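Rechercher dans le guide OK

4. Entretien des vêtements imprimés Zakus

Cette section concerne les débardeurs, t-shirts et vestes légères de la gamme Trindwood, y compris les modèles à motif transféré (référence 1503). Pour les pièces brodées, voir la section 5.

4.1 Avant le premier port

1. Retirez l'étiquette cartonnée et le fil de sécurité. Coupez le fil aux ciseaux, sans tirer.
2. Retournez le vêtement sur l'envers et fermez la glissière s'il y en a une.
3. Lavez-le seul, à l'eau froide, avec une dose réduite de lessive liquide.

Remarque : les teintes foncées peuvent dégorger pendant les premiers lavages. Un bain de rinçage légèrement coloré est normal.

4.2 Séchage

1. Essorez à vitesse modérée. Ne tordez jamais la partie imprimée.
2. Séchez de préférence à plat ou sur cintre large, à l'ombre.
3. En machine, choisissez le programme délicat et ne dépassez pas 13 minutes par cycle. Vérifiez l'état du tissu entre deux cycles.

Attention : une température trop élevée fait craqueler le transfert. Ce dommage n'est pas couvert par la garantie.
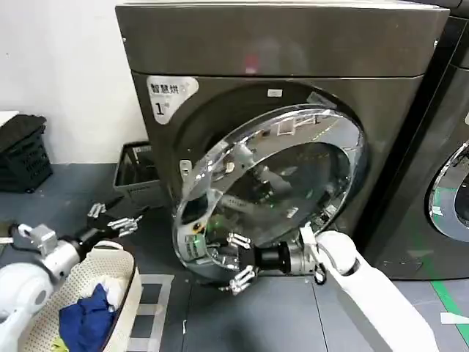
4.3 Repassage

1. Réglez le fer sur un point, vapeur coupée.
2. Repassez sur l'envers, ou sur l'endroit avec une pattemouille en coton.
3. Laissez refroidir à plat avant de plier — le motif reste souple quelques instants et marque facilement.

4.4 Rangement

Pliez le vêtement motif vers l'intérieur, avec une feuille de papier de soie entre les deux épaisseurs. Évitez les housses en plastique fermées. Les vestes se rangent sur cintre, épaules remplies.

4.5 Pièces de rechange

Les boutons-pression et tirettes se commandent auprès de l'atelier Echeverri, à Nurnevthorpe. Indiquez la référence cousue dans la couture latérale gauche. Les sachets de 250 pressions sont réservés aux revendeurs.

Fiche rédigée par Jiahui Fang, révision de janvier.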